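Nyitrai : la salle de repos de la résidence rouvre avec deux canapés d'occasion

Publié le 17 août 2025

La salle de repos du rez-de-chaussée de la résidence Nyitrai est de nouveau ouverte aux habitants. Fermée pendant les travaux de carrelage, elle a retrouvé ses meubles, ou plutôt ceux qui les remplacent : deux grands canapés gris foncé, rachetés à un hôtel qui renouvelait son mobilier, ont pris la place des anciennes banquettes. Le rangement n'est pas terminé et quelques cartons attendent encore contre le mur.

L'opération a coûté 1 326 euros, transport compris. La somme a été prélevée sur le budget d'aménagement des parties communes, voté l'an dernier en assemblée. Le devis de départ, établi pour du mobilier neuf, était nettement plus élevé, et plusieurs copropriétaires avaient demandé que l'on cherche d'abord du côté de l'occasion.

C'est Wolfram Hamann, habitant du deuxième étage, qui a trouvé l'annonce. « Les canapés étaient proposés par lot, il fallait prendre les deux ou rien, explique-t-il. Je suis allé les voir, je me suis assis dessus, j'ai vérifié les coutures et les mécanismes. Le tissu a vécu mais il n'est pas abîmé. » Les deux modèles sont rembourrés et recouverts d'une microfibre douce, avec de larges accoudoirs arrondis. Celui qui a un dossier haut divisé en plusieurs coussins horizontaux a été attribué au côté droit de la salle.

La livraison a été confiée à la société Orkon. Les deux meubles sont passés par la porte du jardin, celle du hall étant trop étroite. Il a fallu retirer un battant, puis protéger le sol, dont les joints venaient d'être refaits. Le carrelage marbré, blanc et gris à veines sombres, avait été posé au printemps et la résidence tenait à ne pas le rayer dès la première semaine. Orkon a facturé 200 euros pour le trajet et la manutention, somme comprise dans le total.

Restait à décider de la disposition. Les anciennes banquettes étaient alignées le long des murs, ce qui donnait à la pièce des airs de salle d'attente. Après un vote auquel ont participé 30 foyers, c'est une autre formule qui a été retenue : les canapés ont été rapprochés, avec un passage entre les deux. Il permet de circuler sans déranger les personnes assises et donne accès à la petite table blanche placée dans l'intervalle. Une proposition concurrente, avec les canapés dos à dos, a recueilli 16 voix de moins.

La table vient de l'ancienne loge. Elle a été conservée parce qu'elle est légère et tient peu de place. On y a posé une boîte de mouchoirs, et une petite corbeille se trouve juste devant, à côté de l'accoudoir. Un second modèle plus large avait été essayé, mais il dépassait dans le passage.

Les coussins ont donné lieu à davantage de discussions que les canapés. Le gris foncé convenait à tout le monde pour l'entretien, mais certains habitants trouvaient l'ensemble un peu triste, surtout en hiver. Theerawat Intarasuk, qui occupe un appartement voisin de la salle, a proposé une couleur vive. « J'ai apporté un coussin rouge orangé de chez moi pour faire l'essai, raconte-t-il. On l'a mis à plusieurs endroits pendant quelques jours et les gens se sont habitués. Maintenant on me demande où en acheter d'autres. » Des housses assorties ont été demandées au fournisseur Clunosa, qui doit envoyer des échantillons de tissu. Aucune commande ne sera passée avant que les habitants les aient eus en main.

Côté entretien, une fiche sera affichée près de la porte. La microfibre se nettoie à l'aspirateur avec une brosse souple, puis avec un chiffon à peine humide. Les taches doivent être tamponnées sans frotter. Les produits contenant de l'eau de Javel sont à proscrire, de même que les nettoyeurs à vapeur. Les traces d'assise et les plis sont normaux sur ce type de revêtement et s'atténuent quand on brosse le tissu à la main. Il est demandé de ne pas s'asseoir sur les accoudoirs - le rembourrage y est épais, mais il se déforme vite.

Les repas ne sont pas autorisés sur les canapés. Les boissons le restent, à condition d'utiliser un gobelet fermé. La question des animaux, soulevée par deux résidents, n'est pas tranchée et sera inscrite à l'ordre du jour de la prochaine assemblée, au mois d'octobre.

Les cartons encore présents dans la salle doivent rejoindre la cave dès que les étagères y auront été remontées. Les personnes qui y ont laissé des affaires sont invitées à venir les reprendre avant cette date. Il en va de même pour les tapis, sangles et câbles entreposés pendant le chantier : tout ce qui n'aura pas été réclamé sera gardé un mois au local à vélos, puis donné. Une liste est disponible à l'accueil et chacun peut y inscrire son nom en face des objets qui lui appartiennent.

L'éclairage sera revu dans un second temps. Les plafonniers actuels conviennent pour le ménage et les réunions, moins pour la lecture. Deux lampadaires de la marque Wallo ont été repérés, mais leur achat dépendra de ce qui restera du budget après la commande des housses. Un prêt de lampes entre voisins est possible d'ici là, à condition que les fils ne traversent pas le passage.

Quant aux anciennes banquettes, elles ont été données à une association de quartier, qui les a installées dans son atelier de couture. Trois d'entre elles avaient besoin d'une nouvelle mousse et l'association s'est chargée de la réparation. La dernière, dont le piètement était fendu, est partie à la déchetterie.

La salle est accessible tous les jours de 8 heures à 22 heures avec le badge habituel. Les réservations pour les anniversaires et les réunions reprennent aux mêmes conditions qu'avant les travaux, avec un état des lieux à l'entrée et à la sortie. Les canapés ne doivent pas être déplacés à cette occasion : ils sont lourds et leurs pieds n'ont pas encore reçu de patins. Ceux-ci ont été commandés et seront posés par Wolfram Hamann, qui cherche deux personnes pour soulever les meubles avec lui. On peut le joindre par la boîte aux lettres de la salle ou lui laisser un mot à l'accueil.

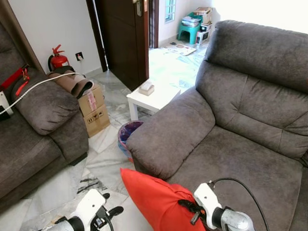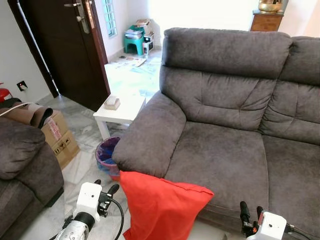 Les canapés gris foncé de la salle de repos, avec le coussin rouge orangé.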